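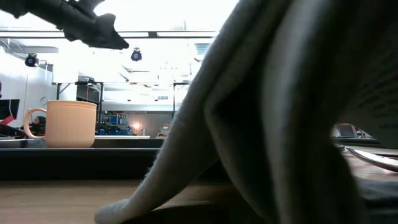

Pre-Purchase Inspection Checklist, Cloth Handling Cell
February — posted by the workshop planning desk at Dellell

I filled this one in standing up, with a pen that kept quitting, and then typed it up the same evening, so the comments are pretty much what I muttered to myself as I went. We're deciding whether to buy a second arm for the cloth handling work or put the money into a better gripper and live with one arm for another year. Zacharopoulos sent a quote for the arm. Brinus sent a quote for the gripper. I like both and we can't have both!

Marks: OK = fine as is. FIX = cheap, do it now. BUY = needs to go in the budget. ASK = waiting on somebody.

1. TABLE AND MOUNTING

Tabletop solid, no wobble under load — OK
Leaned on it with my whole weight. It's a nice wood top and I'd hate to drill it, but the second arm needs a base plate, and the Zacharopoulos drawing shows 6 bolts straight through. If we go that way, add a replacement top to the order.

Ledge behind the table clear of loose items — FIX
There's a peach mug standing on it. I've been guilty of this too (the ledge is exactly the right height for a coffee) but a big piece of cloth swinging around could take a mug along with it. Ceramic goes in a lot of directions when it lands. I'm putting a cup shelf in the budget, well away from the table, and I'm not even embarrassed about the line item.

Small metal items off the work surface — FIX
Something silver and curved was down by the cloth, half under the folds. Anything hard that gets picked up along with fabric can mark the fingers, and the fingers are what we're paying for. Wants a tray.

2. GRIPPER

Housing free of cracks and loose screws — OK
Checked it powered down. No complaints.

Finger tips suited to the material — BUY
My biggest gripe. The heavy gray cloth is the hardest thing we handle, with all those deep folds, and the tips we have were chosen for boxes. Brinus offers a soft tip set as an add-on. I'd take the tips even if we don't take their gripper — they say the tips fit ours with an adapter. I've asked for that in writing.

Spare tips on the shelf — BUY
We have none. Two sets please.

3. REACH AND CLEARANCE

Arm clears the ledge through full travel — OK
Ran it at the slowest speed with my hand on the stop button. Fine with one arm. With two I honestly don't know, so see the next one.

Room for a second arm — ASK
This is where I started to go off the idea. A large cloth hangs in folds from up high all the way to the tabletop and takes up half the working space all by itself. Put another arm on the other side and you've got elbows everywhere. Zacharopoulos will do a layout check for free if we send measurements, so I'm sending measurements.

Overhead clearance — OK
Ceiling spots and the beam are well out of reach. The vent isn't a problem for the arm either, though I'd like to know whether it moves light fabric when it's blowing. Heavy cloth wouldn't care.

4. LIGHTING

Enough light on the work surface — OK
Plenty. It's a bright room.

No glare into the sensors — ASK
Maybe too bright? The ceiling washes out pretty badly when you look up from table height. A matte screen behind the table might be all we need. Molano makes one that clamps on, and I've asked for a price before anyone talks me into new light fixtures.

5. PEOPLE AND ACCESS

Seats outside the arm's reach — OK
The desks and chairs are a good way back. Keep it that way when the floor plan changes, which it will.

Marked boundary on the floor — FIX
Tape. We have tape. I'll do it.

Stop button reachable from both sides — BUY
We have one and it's on the wrong side for left-handed folks (me). A second button costs very little and should've been in the first order.

6. STORAGE

Space for spare parts and cloth — OK for now
The blue shelving takes a lot of bins. A second arm means a second set of spares, though, and then we'd need more shelf.

MONEY, AS IT STANDS

Small stuff (tape, tray, cup shelf): 62 dollars, and I'm just going to spend it.
Tips, spares and the second stop button: I've set aside 1000 dollars. The tips are most of that.
Second arm: on hold until the layout check comes back.
New gripper: on hold too, but it's ahead of the arm on my list right now. If the soft tips do well on the heavy cloth I may drop it altogether and ask for the arm again next year.

If you use the cell and something bugs you that I missed, write it on the paper copy by the door before I send the order in. Big letters, please — I couldn't read half of last year's.

Contact: Dellell workshop planning desk | © Dellell | Back to top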